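Gripper build, shared workshop notebook
December 29, 2022
Entry by Embla Brekke. Märta Fagerlund to add her side on the jaws.

Carried on with the hand-held pair. Both bodies are closed up. The left one had to be reopened because the strain relief was sitting proud of the shell and the lower screw would not pull down. Filed the relief by hand and refitted it. Do not use the long screws from the Diltow bag on this side, they bottom out before the halves meet. The short ones are in the tin with the blue lid.

Jaw travel first. Encoder reads 1,319 counts from hard stop to hard stop on the left and the same on the right after rezeroing. Before rezeroing the right was short, and I spent too long looking for a mechanical fault. Zero is now taken with the fingers closed on nothing, trigger released, body held level. Märta wants it taken with light pressure on the trigger. We disagree, but the offset is constant either way, so I have left mine in the config and put hers in as a comment.

Linkage pivots: the printed bushes are still the weak point. Reamed them, dry fit only, no grease until the next set is printed. The Rusnák filament shrinks more across the layers than the old roll did, and the hole that was right in February is tight now. Changed the model, not the reamer. 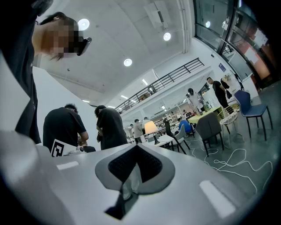 Pads. The mesh insert is holding in its raised border without adhesive. Tried pulling it with a fingernail and with the flat of a screwdriver; it came out with the screwdriver, as expected. Leave it unglued for now. If the border gets reprinted, keep the present corner radius. A sharper corner looks neater but lifts at the point.

Marker cubes. Faces are printed on matt stock and stuck with the thin sheet. Gloss is no use under the ceiling lights. Two faces on the spare set had been stuck on a quarter turn out, which gave a stable but wrong pose, and that is worse than no pose. Cube orientation is now written in pencil on the underside. Check it before fitting.

Tracking log, both units, handled as in normal use, slow then fast. 2,611 samples kept. Dropouts are nearly all at the fast end and when one cube passes in front of the other. Exposure was left on automatic for the first part by mistake, so treat that part as setup. The rest was on fixed exposure and is cleaner. Log is in the Gudero folder under today's entry, raw file only, nothing smoothed.

Latency not measured. The clock on the laptop and the clock on the logger board disagree and I do not trust either. Needs the common trigger line first.

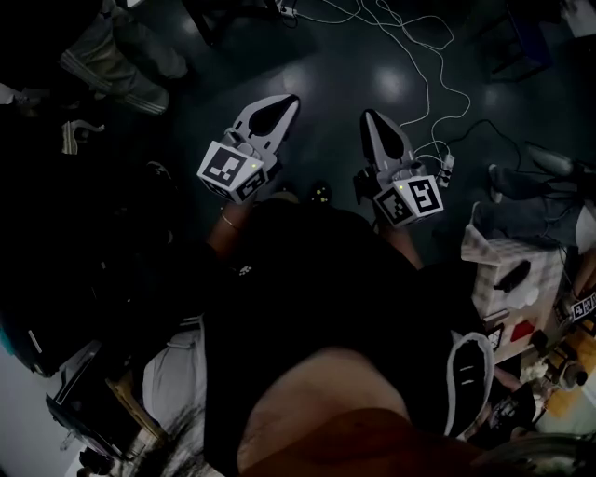
Both grippers held fingers down over the floor, marker cubes fitted, green indicators lit.

Grip angle is still wrong for me. With the jaws pointed at the floor the wrist sits bent further than it should, and after a long run the trigger finger starts to lead the motion. Märta has longer hands and does not notice it. Proposed fix is a wedge between handle and body, printed separately so it can be swapped. Start with 16 degrees and work down.

Cabling. White leads need labelling at both ends. I unplugged the wrong one once and lost a run.

Parts: the Gatari order has the new springs and the bearings for the linkage. Springs are rated for 1,000 cycles, which is low, so order a second set with the next lot and write the fitting date on the bag.

To do
Print bushes from the revised model, both sides
Wedge, first version
Trigger line between laptop and logger
Repeat the fast run with exposure fixed from the start
Märta: jaw alignment figures, with the left unit first

Left unit pulls slightly to one side on closing. Not chased yet. Suspect the upper link.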